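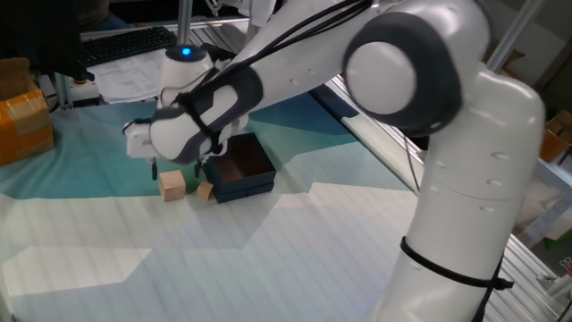

Attachment 1: blocks and open box on the printed mat, Dirnlow sorting table.

Ticket 2436
Opened by: Wendy Whitlock
Opened: 18 June 2021
Category: Furniture / table surface
Priority: Low
Status: Pending parts

Reported problem
Printed mat creeps toward the window side over the course of a day. Blocks and the blue box end up off their marked positions and have to be set out again. Mat is the Bultell geometric print, supplied with the table in December.

Checked so far
Table level in both directions. Fixings tight. Underside of mat wiped with a damp cloth and left to dry overnight. Creep reduced, then back to 16 mm by the next evening. Box emptied and weighed: 500 g, within the limit for this mat.

Workaround
Tape the two window-side corners. Do not tape across the pale areas, the adhesive lifts the print. Set the box down first, then the blocks.

Update, Rukcombe stores
Backing on this batch is the smooth type. The Šimkus rubber underlay fits the same table and can be cut with a knife. One sheet ordered.

Update, W. Whitlock
Tape holding. Left corner replaced once. Please keep the ticket open until the underlay has been fitted and left for 2 days.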